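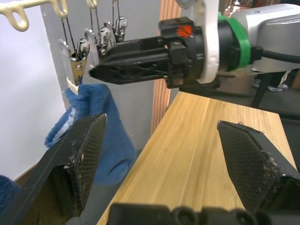

Stusten Onix
Social post scheduling and catalog publishing for small retail teams

Onix is the publishing module of the Stusten marketing suite. It takes product records from a store catalog, combines them with post templates, and sends the finished posts to connected social accounts at set times. It can be licensed alone or with Wanda, the approval module. Reporting is handled inside Onix for organic posts. Paid campaigns are reported through Dizon, which has its own license and its own product page.

What Onix does

Posts are built from three parts: a template, one or more catalog records, and a channel profile. The template holds fixed text and placeholders. The channel profile holds the limits of the network in question, such as caption length, permitted aspect ratios and the number of tags accepted. When a post is saved, Onix checks it against every profile it is assigned to and lists the conflicts beside the editor. A post with an open conflict can be stored as a draft but can't be queued.

Standard licenses include 18 connected channels. A channel is one account on one network, so a shop with a main account and a regional account on the same network uses two. Disconnected channels release their slot at the next billing date. Their post history stays searchable.

Queue and timing

The queue runs in the time zone of the channel, which may differ from the time zone of the workspace. A post set for 9:00 a.m. goes out at 9:00 a.m. local to that channel. Daylight saving changes are applied automatically, and any post that falls in a skipped hour is moved to the start of the next one, with a notice in the activity log.

Posts are handed to the network within 2 minutes of the scheduled time. If the network rejects the post, Onix retries up to 5 times with increasing intervals and then marks the post as failed. Failed posts are never resent without a user action. The error text returned by the network is stored with the post in full – support will ask for it.

Recurring posts are supported in two modes, fixed and rotating. Fixed mode repeats the same content. Rotating mode draws the next eligible record from a saved catalog filter and skips records with zero stock.

Catalog connection 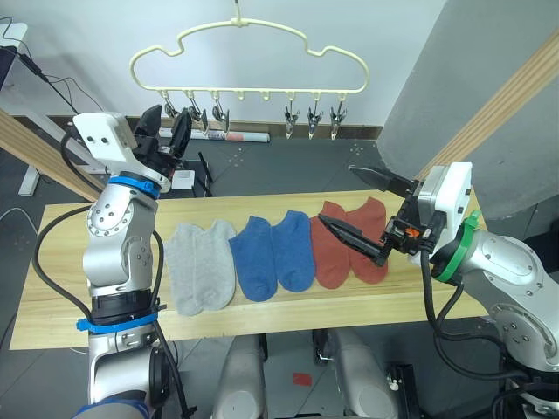
Catalog records are imported by file or by feed, and each record needs a unique item code, a title, a price and at least one image address. Variants are stored under a parent record and inherit every field they don't override. For a style sold in several colors, like the ankle socks shown with a light gray pair, a blue pair and an orange-red pair, the parent carries the style name and the description, and each color is a variant with its own item code and stock figure. A group image showing all the colors is attached to the parent. If it is attached to a variant, the rotating queue will repeat it each time that variant comes up.

Feeds are read on a schedule or on request. Price and stock changes are written to queued posts up to the point of handoff. Changes to titles and descriptions are not, unless the option "Refresh text in queue" is on. The option is off by default, and turning it on overwrites manual caption edits. Edited captions can be locked one at a time.

Accepted file types for import are CSV and XML. Column names are mapped once and saved as an import profile. Records missing a required field are held in a separate list and don't block the rest of the import.

Link tracking

Every outgoing link can carry campaign parameters. Onix fills in source, medium and campaign from the channel profile, and the content parameter from the item code. Custom parameters may be added at workspace level. Existing parameters in a pasted link are kept, and where a name is duplicated the pasted value wins. Short links use the Stusten domain or a domain of your own – DNS access is required for the second option.

Reporting

Organic reports cover impressions, reactions, comments, shares and link clicks, to the extent that each network supplies them. Figures are stored for 13 months, which allows a full May to be set against the previous May. Export is in CSV or PDF. Networks revise their numbers after publication, sometimes for several days, and a report run twice in the same week can differ. Onix records the retrieval time on every export for this reason.

Reports can be grouped by channel, template, parent record or variant. Grouping by variant is available only for posts that contain a single record.

User notes

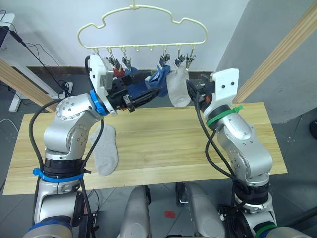

Robel Tsegaye writes that the variant grouping took his team some time to set up, mainly the part where old item codes had to be merged under parents, and that the import profile should have been built first. He adds that the conflict list has cut down on captions being rejected by the network, but would like to see it in the calendar view as well as in the editor.

The calendar view currently shows a status dot only. Hovering over the dot opens the first conflict, and the full list remains in the editor.

Roles and approval

Onix has three built-in roles: author, editor and administrator. Authors create drafts. Editors queue and remove posts. Administrators manage channels, feeds and billing. Custom roles and multi-step approval require Wanda. With Wanda installed, a change to a post after approval returns it to the first step, with the exception of stock updates from the feed.

System requirements

Current desktop browser with JavaScript enabled. The mobile app allows viewing, approval and emergency pause of the queue; it has no template editor. Single sign-on is available on annual plans.

Licensing

Onix is licensed per workspace, monthly or annually. Additional channels are sold in packs and can be shared across workspaces under the same account. Trial workspaces have all functions, with the exception of custom short link domains. Trial data carries over if a license is bought before the trial ends.

For volume terms or migration from another scheduler, contact Fatima Nwankwo, Stusten sales, through the form on this page. Please include the number of catalog records and the feed format in use.

Related products
Wanda – approval and roles
Dizon – paid campaign reporting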